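Greletden revises water hardness limits for rental dishwashers

29 November 2020

Greletden, which leases commercial dishwashers to cafes and school kitchens, has changed the water hardness limits in its service terms. Under the new terms, a softener must be fitted wherever the supply tests above nine grains per gallon. The old limit was 12.

The change follows a review of service calls logged through the end of August. Of 2,009 calls, 43 percent involved scale on the heating element or in the rinse arms, according to service manager Tahmineh Bakhtiari. Most came from sites that were within the old limit.
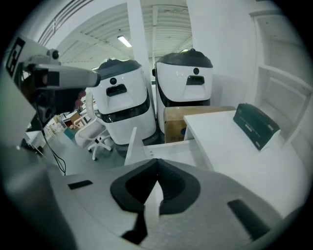

Scale acts as insulation. A coated element takes longer to bring the rinse tank up to temperature, and the control board may end the cycle on a timeout fault. Technicians had been replacing boards that later tested good - a costly error, Bakhtiari said.

Customers with existing leases have until the next annual inspection to comply. Greletden will supply a test strip kit at no charge and will fit a Vosenach cartridge softener for a monthly fee. Cartridges are rated for some 1,000 rack cycles at the new limit and fewer on harder water.

Hermenegildo Ocampo, who manages leases for the company, said sites with their own softeners can keep them but must record the salt level every two weeks. The log sheet is included with the revised terms.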